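About Tolleo

Tolleo is a clothing repair and alterations workshop in Hindport. We mend, alter and re-line everyday clothes for people who would like to go on wearing them.

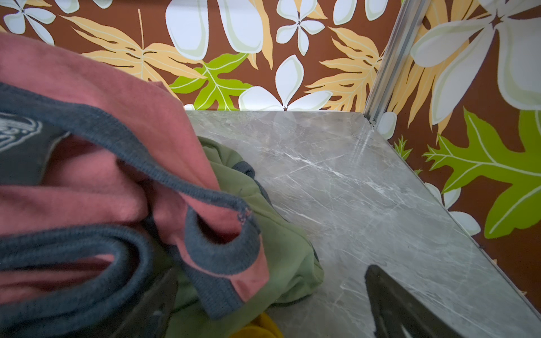
One customer wrote in the comments book that she had thrown away good jumpers for years, as she didn't know there was anywhere left that would put a new cuff on. We hear much the same across the counter most weeks, and it is the main reason we still take in knitwear when a lot of alteration shops have given it up.

How we started

The workshop opened in June in a single room above the old chandler's on Jarman Street, with two domestic sewing machines and a steam iron. The first jobs were school trousers and curtains. Within the year we had taken the ground floor as well, and that is where the counter is now. The room upstairs is used for cutting and for anything that needs a large table.

We bought our overlocker from a closing-down sale and it is still in use. The industrial straight-stitch machines came later, along with the buttonhole machine, which lives by the back door and is louder than we would like.

What we do

Most of the work is hems, zips, linings and worn elbows. We also replace ribbing at necks, cuffs and waistbands, patch denim, take in or let out skirts and jackets, and shorten sleeves. Coats can be re-lined in a plain or a patterned fabric, and you are welcome to bring your own.

We do not work on leather, fur or wetsuits. Wedding dresses are taken on by appointment only and need at least two fittings. If a garment would cost more to repair than you are likely to want to pay, we will tell you before we start.

Last year we finished 2,837 jobs. Of those, 466 were zips, and 208 were winter coats that came in during the first cold spell and were all wanted back at once. If you can bring your coat in before the autumn, please do.

Thread and fabric

We keep over 3,000 reels of thread, sorted by colour and then by weight. Ribbing is harder to match. We hold the common shades and order the rest from Ollamura, who dye small lengths and usually deliver inside a fortnight. If an exact match can't be had we will show you the nearest ones and leave the choice to you.

Offcuts go into bags by the door and can be taken free of charge. Schools and playgroups can ring ahead and we will put a bag by.

Bringing something in

Please wash clothes before you bring them. Pin or chalk anything you want us to notice, or show us at the counter. Every item gets a numbered ticket, and you will need your half of it to collect. Small repairs take a week and larger ones take up to three. We keep finished work for two months and telephone twice in that time.

The counter is reached from Jarman Street, with one step up. There is a bell if you need help with the door. Parking is behind the library.

Page last updated 5 August 2018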